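Graleck im Waschkeller: Was eine Faltmaschine mit zwei Armen taugt und was sie kosten darf

Kommentar, 23. November 2020

Seit August bietet Graleck seinen zweiarmigen Faltroboter auch kleineren Betrieben an. Man kann ihn kaufen oder mieten, und die Miete ist das, womit geworben wird: drei Monate Laufzeit, Einrichtung inbegriffen, danach monatlich kündbar. Das Angebot richtet sich an Wäschereien, an Heime mit eigener Wäsche und an Vereine, die Trikots und Handtücher selbst waschen. Ich habe mir die Anlage vorführen lassen, die Unterlagen gelesen und mit zwei Betrieben gesprochen, die ein Angebot auf dem Tisch haben. Meine Meinung vorweg: Die Technik ist weiter, als ich erwartet hatte. Der Vertrag ist es nicht.

Wer noch nie eine Wäscherei von innen gesehen hat, unterschätzt das Falten. Waschen und Trocknen sind seit Jahrzehnten Sache der Maschine. Für Flachwäsche, also Laken und Tischdecken, gibt es Mangeln mit Faltautomaten, die im Takt arbeiten. Bei Oberbekleidung hört das auf. Ein T-Shirt kommt als Knäuel aus dem Trockner, jedes Mal in einer anderen Form. Ein Mensch greift hinein, schüttelt einmal und hat die Schultern in der Hand. Wie er das macht, kann er meist nicht erklären.

Für die Maschine ist genau dieser erste Schritt der schwere. Sie muss eine Kante finden, sie muss erkennen, ob eine Lage Stoff vor ihr liegt oder zwei, und sie muss so ziehen, dass sich das Teil öffnet und nicht weiter verdreht. Das eigentliche Falten danach ist fast Nebensache. In den Werbefilmen der Branche liegt das Hemd gern schon glatt auf dem Tisch, wenn der Film anfängt. Damit ist die Arbeit zum größten Teil getan, bevor der Roboter sich bewegt. 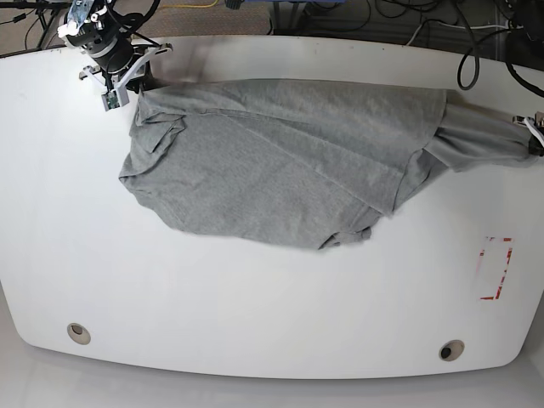

Graleck führt deshalb mit ungeordneter Ware vor, und das rechne ich der Firma an. Ein graues T-Shirt, zerknittert und teilweise über sich selbst geschlagen, ist ein ehrlicher Prüfling. Der eine Greifer setzt am Rand des Stoffs an, der andere spannt einen Ärmel zur Seite. Ein weicher Baumwollstoff verzeiht dabei einiges. Wie sich dieselbe Anlage bei glatter Kunstfaser verhält, habe ich nicht gesehen, und die Unterlagen sagen dazu wenig. Für einen Sportverein wäre das die wichtigste Frage überhaupt.

Nach Angaben des Herstellers schafft die Anlage im Dauerbetrieb nahezu 100 T-Shirts am Tag, bei einer Schicht. Eine geübte Kraft schafft diese Menge in einem Bruchteil der Zeit. Man sollte die Zahl trotzdem nicht belächeln. In einem Heim liegt die Wäsche ohnehin über Nacht, und ob sie um sechs oder um zehn gefaltet ist, spielt keine Rolle. Tempo ist in kleinen Betrieben selten der Engpass. Der Engpass ist die Person, die zwischen Annahme, Trockner und Ausgabe hin und her läuft und das Falten dann macht, wenn gerade nichts anderes brennt.

Eine solche Anlage müsste also vor allem eines können, nämlich allein arbeiten. Hier wird es schwierig. Laut Bedienungsanleitung ist eine eingewiesene Person in Rufweite zu halten. Hat der Roboter ein Teil dreimal erfolglos gegriffen, hält er an und meldet sich. Dann muss jemand kommen, das Teil zurechtlegen und den Ablauf wieder freigeben. Über die Häufigkeit solcher Unterbrechungen enthält das Angebot keine Zusage. Auf Nachfrage hieß es, das hänge stark von der Ware ab. Das stimmt sicherlich, hilft aber niemandem, der eine Schicht planen muss.

Zum Vergleich habe ich mir angesehen, was Vitale und Pukureo anbieten. Vitale verkauft einen Falttisch mit Klappen, auf den das Hemd von Hand aufgelegt wird. Das ist alte Technik, sie ist robust, und der Betrieb weiß vom ersten Tag an, was er bekommt. Pukureo vermietet einen einzelnen Arm mit Kamera, der für Handtücher gedacht ist und mit Ärmeln nichts anfangen kann. Graleck verspricht von allen dreien am meisten und legt sich im Vertrag am wenigsten fest.

Dazu kommen die Nebenkosten. Die Greiferfinger gelten als Verschleißteile und gehen nach Ablauf der ersten drei Monate zulasten des Mieters. Fusseln sind in jedem Wäschebetrieb ein Thema, und Graleck empfiehlt eine Absaugung von Filtavix, die gesondert zu bezahlen ist. In der Preisliste steht sie unter Zubehör, in der Anleitung unter Voraussetzungen. Einer der beiden Betriebe hat das erst beim zweiten Lesen bemerkt. Auch die Stellfläche ist größer, als das Datenblatt vermuten lässt: Zum Tisch kommen der Arbeitsraum der Arme und der Abstand, den die Beschäftigten einhalten sollen. In vielen Waschkellern ist damit schon Schluss.

Ich halte es trotzdem für falsch, das Ganze als Spielerei abzutun. Falten ist eintönig, geht auf Schultern und Handgelenke und wird schlecht bezahlt. Offene Stellen in Wäschereien bleiben lange offen. Wer den Leuten dort einen Teil davon abnimmt, tut etwas Vernünftiges, auch wenn die Maschine langsam ist. Ich würde nur nicht zulassen, dass kleine Betriebe die Erprobung bezahlen und das Ergebnis beim Hersteller bleibt. Nach dem Mietvertrag darf Graleck sämtliche Aufnahmen der Kameras zur Weiterentwicklung nutzen. Einen Nachlass gibt es dafür nicht.

Verlangen würde ich eine Probezeit mit der eigenen Wäsche statt mit der Ware des Herstellers. Außerdem gehört eine Obergrenze für Unterbrechungen je Schicht in den Vertrag, mit Minderung der Miete, wenn sie überschritten wird. Und die Absaugung muss in den Preis, wenn die Anlage ohne sie nicht betrieben werden soll. Einer der beiden Betriebe hat diese Punkte schriftlich an Graleck geschickt. Eine Antwort lag bei Redaktionsschluss nicht vor.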